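Subject: Re: [gripper-users] ribbed pads vs smooth for thin packets?

Quick answer because I have to be somewhere at 2. Yes – ribbed, for anything thin with a crimped edge. We ran the smooth Turketti pads first, then swapped to the ribbed ones, same arm, same controller settings.

On the earlier message:

> We're on the Umel hand-held pair and the fingers close fine on
> boxes and bottles, but stick packets (the long skinny kind,
> powder inside) twist as soon as we tilt the wrist. Is it the pads
> or the closing force? Also does anyone bother with the wide lens,
> or is the stock camera OK for this?

Both, but mostly pads. With smooth pads we had 66 drops in 600 picks, nearly all of them on the tilt. Ribbed pads, same packets, 30 in 600. Not zero. The ones left over were us grabbing too low, where the powder settles and the packet goes round on you.
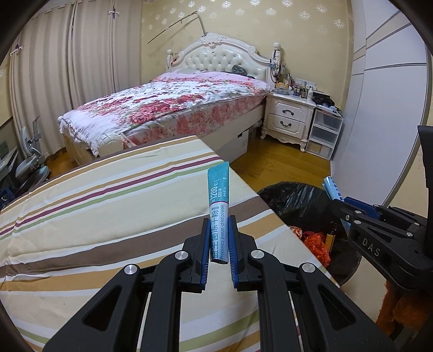

So grab near the middle or a bit above, and keep it upright untill you've actually cleared the table. Tilting while you lift is what kills it. If you run two grippers at once watch the spacing, the arms stick out wider than you think and we clipped them together more than once.

Closing force: go down, not up. We had ours way too high from the box tests and it was just squeezing the powder to one end. Ait Ali's write-up from September says the same thing, and their setup is the older Plotside controller, so I dont think it's the firmware.

Camera – wide lens, yes. The corners go dark and straight edges bend, but you keep both fingertips in view plus whatever the other hand is up to. With the stock one we kept losing the second gripper. You do have to redo the calibration after swapping. Ask me how I know.

Haven't tried the soft foam pads. If somebody has numbers on those please post them, same packets if possible.

Will send the settings file tonight.

– R.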